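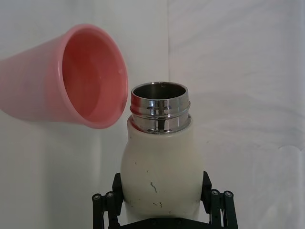
2024-06-14

自宅の計量まわりを整理したので、手順と数値を残しておく。対象は台所で日常的に使う液体、つまり水、酢、醤油、油、薄めて使う洗剤の五種類。前回の記事で「カップの目盛りは信用しない」と書いたところ、根拠を出せという連絡をもらった。出す。

## 前提

はかりはDanzerの卓上型で、最小表示は1 g。校正用の分銅は持っていないため、絶対値の保証はない。代わりに、同じ条件で繰り返したときのばらつきを見た。室温は測定中ほぼ一定で、エアコンの風が皿に当たらないよう台の向きだけ変えた。風が当たると末尾の桁が落ち着かない。

水は水道水を一晩置いたもの。密度は1 g/mLとして扱う。台所の用途なら温度補正は不要と判断した。

## 目盛りの読み取り

最初に調べたのは、計量カップの目盛りに合わせて水を入れたとき、実際に何グラム入るか。同じカップで11回繰り返した。一回ごとに内側を拭き、はかりをゼロに戻している。

結果から言うと、ばらつきの主因はカップではなく目の高さだった。立ったまま上から覗くと、液面が実際より高い目盛りに重なって見えるので、少なめに注いで止めてしまう。台に屈んで水平に読むと、差はかなり縮む。教科書どおりの視差で、新しい発見は何もない。ただ、自分が毎日その読み方をしていたことは測るまで意識していなかった。

液面の縁が壁に沿って上がる部分(メニスカス)は、中央の低いところで読む。透明な容器なら問題ないが、半透明の樹脂だと縁と中央の区別がつきにくい。裏に白い紙を当てると多少改善する。

## 重量に切り替える

そこで、液体もすべて重量で管理することにした。容器をはかりに載せ、ゼロ点を取り、目標値まで注ぐ。洗う器具が一つ減る。

問題は密度で、レシピがmL表記の場合に換算が要る。醤油は水より重く、油は軽い。係数は一般的な表の値を使わず、手元のものを実測した。容量が既知の容器をすり切りで満たして重量を測り、水の重量で割るだけでよい。銘柄を変えたら測り直す。換算表は紙に印刷して戸棚の内側に貼った。スマートフォンに入れておくと、手が濡れているときに見られない。

酢は水と同じとみなした。厳密には違うが、はかりの最小表示を考えると、普段の分量では差が表示に埋もれる。

## 注ぎの停止誤差

重量に切り替えても誤差は残る。目標値を見てから手を戻すまでに落ちる分で、以下「行き過ぎ」と呼ぶ。

行き過ぎの大きさは流量と表示の遅れで決まる。Danzerは表示の追従が速いほうではなく、勢いよく注ぐと数値が後から増える。対策として、目標の手前10 gで一度止め、表示が落ち着いてから残りを細く足すことにした。二段階にすると時間は伸びるが、行き過ぎは最小表示と同程度に収まる。

粘度の高い液体では別の現象が出る。油は注ぎ口を伝って容器の外側に回る。これははかりには載るが、中身としては入っていない。外側に垂れた分を拭いてから最終値を読むこと。拭いた紙を皿に置きっぱなしにして一回分のデータを捨てた。

## 希釈の書き方

洗剤の希釈は、表記の解釈で間違えやすい。「40倍に薄める」は、原液1に対して全体が40になるという意味で、水を40足すのではない。1,000 gの希釈液を作るなら、原液25 gに水975 g。ここでは原液の密度を水と同じとして重量で計算している。

以前の自分のメモには「1:40」とだけ書いてあり、比なのか倍率なのか判別できなかった。今は原液と水の重量を両方書く。倍率は補足として括弧に入れる。これだけで読み返すときの迷いはなくなった。

順序は水が先、原液が後。逆にすると泡が立ち、容器の縁まで上がってくる。

## 記録の形式

記録はテキストファイルに一行一件で残している。項目は日付、液体名、目標値、実測値、備考。区切りはタブ。表計算ソフトは使っていない。集計が必要になったら短いスクリプトを書けば足りる。

備考欄は自由記述にしたが、後から検索しにくいので、よく使う語だけ表記を固定した。「行過」「外垂」「風」「読直」の四つ。それ以外は文章で書く。

## 連絡への返事

Lachlan Pringleから、はかりの四隅で表示が変わらないか確認したかという指摘があった。していなかった。水を入れた同じ容器を中央と四隅に置いて比べたところ、手前の右だけ1 g大きく出る。以後は中央に置く印として、皿にテープを十字に貼った。

Skye Carnegieからは、Darkeroのはかりに替えれば最小表示が0.1 gになるという提案。検討はしたが、現状の用途では桁が余る。ドライイーストを量るようになったら買うかもしれない。

## 未解決

注ぎ口の形による行き過ぎの差は、まだ測っていない。口の広い容器ほど細く注ぎにくいのは体感としてあるが、流量をそろえる方法を思いついていない。手で傾ける限り再現性がないので、治具を作るか、回数を増やして平均で比べるかのどちらかになる。

油の係数も、室温が下がる11月に測り直す予定。冬の値との差が最小表示を超えなければ、換算表はそのまま使う。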